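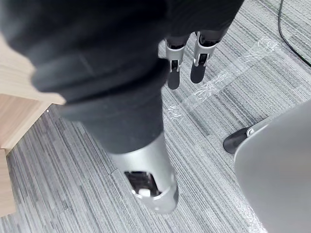 Floors, doors and what is behind them: a talk with the woman who looks after the workrooms in Vemberg House

Jan 14, 2026

She has the keys to all the rooms on the second floor of Vemberg House in Baltismont, and she carries them in the pocket of a cardigan, which has become longer on that side. Her job title is facilities coordinator. She asked me not to print her name, as she does not think that the work belongs to one person. We met in the kitchen on her floor and then walked through the rooms while she talked.

She started with the carpet. I had expected that we would speak first about the furniture, but she was already looking down.

"People choose a carpet from a small piece in a book," she said. "The small piece is always beautiful. Then you lay 520 tiles and you have a different thing." The tiles are gray with fine stripes, and the first question was if the stripes should all go in one direction or turn with every tile, like a chessboard. She wanted one direction. The fitters from Teshome, a local company that did most of the work here, warned her that with one direction the seams can be seen more easily when a tile is not quite straight. She agreed with them and still asked for it. "With the turned tiles I become a little seasick. I am the one who walks here every day."

She does not regret the decision, but she admits the fitters were right about the seams. When the light comes from low, you can find them if you know how to look. A carpet with low pile is easy to clean and chairs roll on it without trouble, but it forgives less than a thick one. She keeps two boxes of spare tiles from the same delivery. A new tile between old ones looks too fresh for a while, and for this reason she sometimes takes an old tile from under a cabinet, puts it in the visible place, and gives the new one to the dark.

I asked about tape on the floor, a subject on which she has strong opinions.

"Clear tape is better than colored tape to look at, and worse to remember," she said. "I find it with my shoe." She allows it for short times. The trouble is the glue, which stays in the pile after the tape is gone and collects dust until there is a dark line where the tape was. She removes it slowly, pulling along the stripe and never across, and afterwards she presses a damp cloth on the place. She has tried a spray that a supplier recommended to her, and it left a pale mark the size of a plate. That tile is now one of the ones under a cabinet.

From the carpet we came to the cabinets. They are part of the same order as the tables, all in a light wood tone, and she was careful in her choice because she had lived with bad cabinets before. In the old building, where she worked for nine years, the doors were of a kind that never closed completely. You pushed them and they came back a finger's width.

"A door which is a little open makes the whole room look unfinished. You can clean for two hours and it helps nothing."
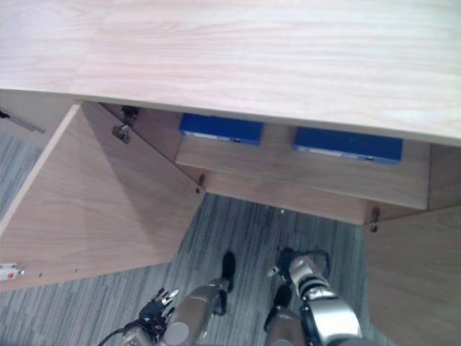
So she spent a long time on hinges. The ones she has now are the hidden type, which sit inside and can be adjusted with a screwdriver. She learned to do it herself in November, after the third time she had to wait for somebody. One screw moves the door to the side, another moves it in and out, and she says the secret is to turn very little and then close the door and look at it from some distance. Her first attempt took most of an afternoon. Now she can correct a door while the coffee machine is warming up.

The hinges came from Gemex, and she kept the paper with the drawing, folded in a plastic cover. It hangs on the inside of her own cupboard. "The drawing is very bad, but I have written on it what is left and what is right, and now it is a good drawing."

I asked what a cabinet should contain. She laughed at this and answered that it should contain less. Her rule is that things which are used every day stand in front, directly behind the door, and that a box must be possible to take out with one hand. She likes boxes in one strong color. Blue is her favorite, as it can be found at once against the light wood, also by a person who was only told "the blue one" and is in a hurry. White boxes she gave up, they show each fingerprint.

She is less strict about labels than I thought she would be. In the beginning she made a long list of everything in the building, and it had 2,257 lines when she stopped. There were lines for single rulers. "It was a very complete list and I was the only reader," she said. Today she has one sheet per room. If something is not on the sheet, it can still be in the cabinet, and she does not mind this.

The table surfaces get a different treatment. She wipes them with warm water and a drop of dish soap, along the grain, and dries the front edge separately. The edge is the weak point of every table, in her experience. Water stands there, people lean on it with belts and buttons, and chairs are pushed against it. If the narrow band on the edge begins to lift, she wants to hear of it the same day. A small lift can be glued and pressed under a clamp overnight. A bigger one catches on sleeves, and then somebody pulls at it during a long meeting.

"I understand it," she said. "I would also pull." 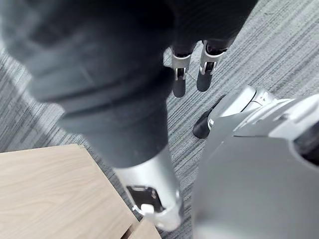

Before I left I wanted to know what she would do differently with a new floor and a new budget. She thought about it while she straightened a chair. She would order the same carpet, she said, perhaps one shade darker. She would ask for more spare tiles. She would want to have the doors hung before the carpet is laid, and not after, since in the first room the fitters had to kneel on new tiles with their tools and there was a cut in one of them. It was repaired so well that she has forgotten which one it is, and she has looked for it more than once.

She would also pay more attention to the height of the lowest shelf. At the moment she must bend quite far for the things at the bottom, and she has noticed that everybody avoids them. In one cabinet she found last year a pack of 24 markers, never opened, all of them dried out.

The next work is planned for the corridor, where the old flooring is still in place and the color does not fit to the rooms. Teshome has sent samples. She has laid them on the floor outside her office door and she is letting people walk on them for a few weeks before she asks for any opinion.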